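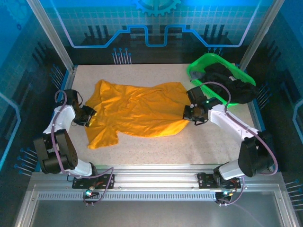

Fig. 1. Orange garment on the tabletop, wider end with the sleeves at the left.

Folding short-sleeved shirts: which method holds up in a drawer
Italo Benedetti
Final report, 31 August 2026

1. What I wanted to find out

My dresser has one drawer for shirts and it never closes. So the question was simple. Does the way you fold a T-shirt change how much space it takes, and does it change how wrinkled it comes out? Everyone at home had an opinion, none of them matched.

2. Materials

Short-sleeved shirts, adult sizes, mostly cotton, a couple of blends. One flat table. A ruler. A stack of hardcover books for pressing. A plastic drawer from Tralley, the shallow kind. Shirts washed in Dunitel powder, no softener, hung up to dry overnight.

3. Methods

Flat fold: sleeves in, sides to the middle, bottom up to the collar.
File fold: same start, then in thirds so it stands on its edge.
Roll: sleeves in, fold in half the long way, roll from the bottom, tight.

Before every fold the shirt gets laid out and smoothed by hand. I skipped this in the first round and had to throw those results out. A shirt put down sideways bunches at the sleeves and creases fan out from there (see Fig. 1 for wrinkles of that kind, small ones near the left and center, longer diagonal ones toward the upper right). If you fold over them they get pressed in. Pull from both ends first, then smooth outward, then fold.

4. Results

Space. File fold won. The flat stack looked neat but the bottom shirts were imposible to get at without wrecking the pile. Rolls left gaps between them, more than I thought they would.

Wrinkles. Flat fold was best after one night. After a week under the books it had a hard line across the chest, every time. Rolls had lots of soft creases but no hard lines. File fold in between.

Time. 100 folds total over the project. Roll was slowest at first, then I got faster, so the times from the early ones are not really fair. Should have practiced before timing anything.

5. Problems

Blends and cotton got mixed up in round two, left the labels off. The scoring for wrinkles was me looking at them, 0 to 5, same lamp. El Idrissi's class handout on garment care says to use a second scorer and I didnt have one. Also the drawer bowed in the middle when full so the depth numbers are a bit off.

6. What I'd do next

Long sleeves. Heavier fabric. A second scorer. Maybe the wooden drawers at the Zestadbridge dorms, they are deeper and file fold might tip over in them.

For now my own drawer is all file fold. It closes.

Raw times and wrinkle scores are in the appendix, two tables, the second one is missing the blends.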